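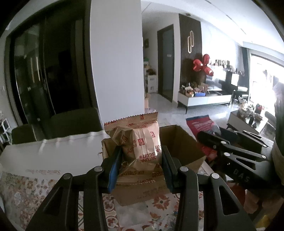 Gromow is a little tool I wrote for cutting long two-handed gripper recordings into clips and putting labels on them, and this page is where I answer the things people keep emailing me. It reads the video and the jaw widths, finds the moments when something gets grabbed or let go, and hands you a timeline you can fix up with the keyboard. Most of it works pretty well! The part that gives me gray hair is keeping track of which object is which. A Fortune Biscuits packet in the jaws with a second one of the same design right under it in the box is just about the worst thing you can feed my tracker, and a good half of the questions on this page are really that problem in different clothes.

Do I need a robot to use it?

Nope. Gromow never talks to a robot. It wants video, a gripper width for each hand, and timestamps. If you have a pose track too, great, it'll draw the path over the timeline and use the speed to help place the cuts. If you don't, the cuts get a bit sloppier around slow approaches and everything else carries on.

How does it decide where a grasp starts?

Three signals: the jaw width stops shrinking, the object mask starts moving along with the finger pads, and the mask between the pads stays put in the image for eight frames in a row. I used to trust jaw width alone, which was a mistake with anything soft. A snack packet keeps squashing well after you've got hold of it, so the old version would put the start of the grasp way too late. Sandra Greenwood sent me the patch that added the mask test and I've hardly touched it since.

If your objects are hard and chunky, try setting soft_contact to off. You'll get tighter cuts.

Why does it swap two identical objects?

Because it's matching on looks first and position second, and when the looks are the same it gets brave. Lift one packet off its twin and for a few frames there are two perfectly good candidates overlapping each other. If the lower one comes out from behind the jaws at the wrong moment, it can inherit the upper one's ID.

What helps, in the order I'd try it:

1. Turn on held_lock. While a hand is closed on an object, that ID belongs to that hand and can't be given away. This fixes most of it.
2. Lower reid_reach. The default is generous and lets an ID jump halfway across a table.
3. Draw a container region around the box. Inside one, Gromow keeps a simple count of what went in and what came out and stops trying to tell the contents apart.

Number three feels like cheating, but for packing and unpacking jobs you probably don't care which of two matching packets came out first. Monique Lacroix talked me into it and she was right.

Can it read the text on packaging?

Sort of. There's an optional text pass, and it's only used as an extra hint for matching. It tries each crop in four rotations, so lettering that runs sideways up a wrapper is fine. Crinkled film is harder, and anything blurry comes back as soup. Please don't build your label names out of it. Dennis Fairclough did, and ended up with a project containing 236 object names for a pile of snacks you could have carried in two hands.

Why does it find objects that aren't there?

Patterned tablecloths, nearly every time. The proposal step likes closed shapes with strong edges, and a printed flower in a ring is exactly that. It also goes the other way, where a small pale wrapper lands on a busy print and disappears into it. I have a green and white one sitting among patchwork tiles that I still use as my test case, and the current model finds it maybe one time in three.

Run the background pass before you label. It looks for things that never move relative to the table and mutes them for the whole recording. You can un-mute with U if it eats something real (it will sometimes eat an item that just sits there and never gets picked).

For small pale stuff, click it once by hand in any frame where it's reasonably sharp and the tracker will spread that click forward and backward. One click per object is a much better use of your afternoon than fiddling with thresholds, believe me.

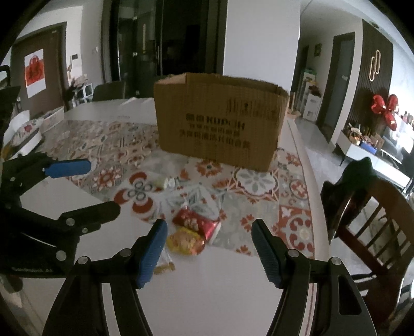 My corners are black. Do I have to crop?

No, and please don't! Set lens to fisheye and Gromow works out the circle and ignores what's outside it. Cropping first throws away the edges, which is often where the second gripper comes in, and it also messes up the undistort step – that one needs to know where the real image center is.

How does it tell the left hand from the right?

By stream, never by color. Each recording gets tagged at import with which hand it came from, and the other gripper, when it wanders into view, is treated as an object called other_hand. It has its own mask so it doesn't get mixed up with whatever it's holding. If your tags are backward there's a swap button under Session, and it keeps all your edits.

What about syncing the two streams?

If both have a shared clock, you're done. If they don't, Gromow lines them up using moments when both cameras see the same object start to move. It needs a few of these spread through the session. You can also nudge one stream by single frames with the bracket keys. Watch a handoff while you do it, they show a bad offset faster than anything else.

How big a session can I load?

The largest I've opened in one go had 1477 clips, on the desktop at Trernlow, and scrolling was slow but it held together. On my laptop I split things into batches of 40. Thumbnails are the hog, so turn those off first if it starts to crawl.

Does it export to Garside?

Yes, under File, and it's a straight export with masks, cuts and labels. Gandivau format works too except for container regions, which it has nowhere to put. They get written to a side file. Barry Penrose is working on a proper importer at that end and hopes to have it in by October.

I fixed a label and it came back wrong. What gives?

You re-ran the tracker with keep_edits off. Sorry, I know, it should be on by default, and from the next release it will be. Your old edits are still in the history folder – open the newest file in there and choose Restore.

Where do I send bugs?

Email me, Tia Whitlock, at the address on the contact page. Attach the session log and the shortest clip that shows the problem, with both hands' streams if you recorded both.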